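Cerkoveo Community Help > Study and Courses > Art, Design and Animation

Portfolio for the animation stream at Dredport, how much finished work do they want?

Posted by Siwan Jarman, January 2022

Hi everyone! I'm putting together my application for the two-year animation program at Dredport and I'm so excited I can hardly sit still, but I'm stuck on the portfolio. The course page asks for "up to 15 pieces showing observation, movement and personal voice", plus a statement of no more than 800 words. I've got plenty of life drawing and one short hand-drawn film (77 seconds, a heron that can't decide where to land). Everything else is half done: walk cycles, a storyboard with no ending, a colour script for a film I'll probably never make.

Do I leave out the unfinished things? And does anybody know if they mind you applying to both the character stream and the experimental stream? I love both and would happily do either.

mollusc_pencils

Put your best stuff first. I'd only send finished work, they get a lot of applications. Don't know about the two streams, sorry. Good luck!

Dwynwen Parri

Oh, I'm going to disagree with the reply above, at least a bit! I did the character stream at Dredport, started in 2008, and the pieces my interviewers wanted to talk about were the messy ones. They spent most of my interview on a page of thumbnails I'd nearly left at home. A storyboard with no ending is fine if the staging is clear. Label it "in progress" and put it in. Walk cycles too, but choose two that feel like different characters, because six versions of the same walk gets dull very quickly.

For observation, draw ordinary things from your own table and draw them a lot. Hands are gold. So is anything with folds, or with flat faces you have to turn in space.

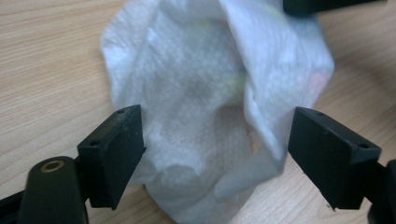
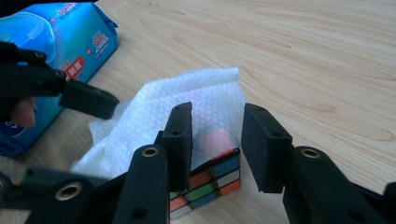
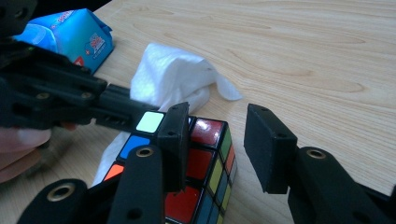
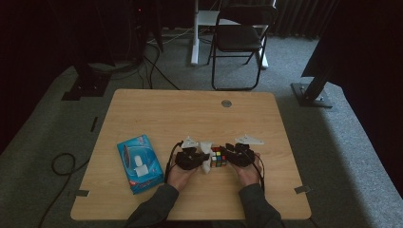
Keep the pages loose and don't redraw them neatly afterwards. You lose all the energy, and the tutors can spot a traced-over sketch from across the room. If you can manage it, do a few pages in pen so you can't rub anything out. I still do this every morning with my coffee and I still love it.

On the two streams: in my day you ticked a first and second preference on the one form, with a separate statement for each. Ring the office and check, as it may well have changed. I'd write the two statements from scratch. The character people want to hear about acting and story. The experimental people were always keener on materials and process, so tell them what you'd like to try under a camera, even if you haven't a clue how to do it yet.

As for the film, the heron sounds wonderful! Send all of it. Put your name and the running time on a plain title card and skip the long credits. If you want a showreel as well, keep it short and start with the heron landing (or not landing). Check that the sound plays on somebody else's computer too. Mine was silent and I had to hum it.

The Montoya library in town has a good shelf of animation books, including some of the old student yearbooks, and you can borrow a lightbox over the weekend if you ask at the desk.

Siwan Jarman

Thank you both! Dwynwen, this is brilliant. I've pulled the storyboard back out of the drawer and I'm going to ring the office about preferences. Do you think a flipbook counts as one piece or lots?

Dwynwen Parri

One piece! Film yourself flipping it and send the clip, then take the real one along if you get an interview. Mine from the Oletti summer workshop got passed around the whole panel. Interviews were in April when I applied, so you've got time to make another.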